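3.2 Building and handling the hand-held gripper

We had two aims when we began the build at the Tremness workshop. The gripper should be something a person could put together over a few evenings with ordinary tools, and it should be comfortable enough that people would want to pick it up again the next day. The second aim took us a good deal longer than the first, and we changed the shape of the frame 4 times before we were happy with it.

The version used in this paper, which we call Drarlow, is held with both hands. Its light gray metal frame curves outward much like a pair of handlebars, and a round silver unit sits in the middle. A square marker plate is fixed at each end and tilted slightly inward. We tried flatter plates early on, following the older Szénási layout, but our tracking software lost them too often when the wrists turned. Power and data share one thin black cable, and we would dearly like to be rid of it in a later build.

New users were given 10 minutes to get used to the weight before any recording was started. After that, each person worked through 30 short trials at a table, moving small household things from one place to another, with a rest whenever they asked for one. We kept the room much as it is on any working day, with people coming and going, because we wanted the tracking to cope with a lived-in space (see Figure 2).

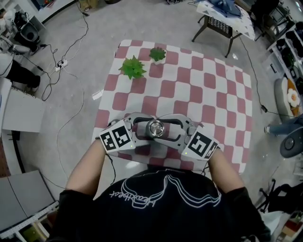
Figure 2. The Drarlow gripper held in both hands at the checkered table, with two small artificial succulents on the far half of the cloth.

3.3 Tracking and calibration

Marker positions were read by Sturnero, our own small tracking program, and the two plates were calibrated separately at the start of each session.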